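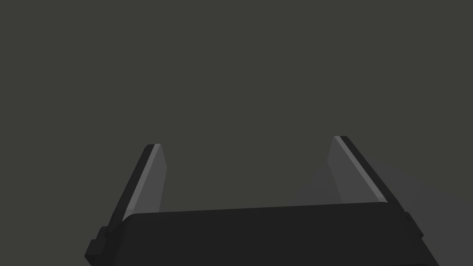 Juvura wrist-view set

Simulated wrist-camera episodes for the Juvura arm, a two-finger gripper on a secondhand Carnov base that lives on the end bench of the shared workshop in Schmieder Lane. The sim exists so we can crash things at night without waking the people upstairs.

Contents

train/ 2000 episodes
extra/ up to 3000 more, depending on how many survive the next cleanup
real/ 300 episodes from the bench, same camera mount, worse lighting

Each episode folder holds RGB frames, joint positions, gripper opening and a one-line task string. Gripper opening runs from 0 (closed) to 1 (open). In real/ it sometimes reads 1.04, and we have decided to live with that.

Rendering

Plain background, low-detail gripper model, no cables. The bench version has plenty of cables – most of them go somewhere. If your policy needs clutter, add your own with the Derent texture pack and scripts/dress.py.

Episodes start with the fingers open and nothing between them. Some end that way too. Those are labeled fail and kept, as they make up most of our experience.

Known problems

Joint 7 is the gripper. Yes, we know the arm has six joints.
The sim fingers are perfectly rigid. The printed ones bend if you look at them sternly.
Shadows are off in train/ and on in extra/. This was one checkbox and an entire February.
Do not run replay.py on the real arm with the vise still on the bench. The vise won.

Use

Free for anything you like, at your own risk and with your own fuses. Gripper model and camera mount by Leonie Waaka, who would like bug reports to include the episode number. Put a new issue on the tracker or leave a note on the bench, under the big wrench.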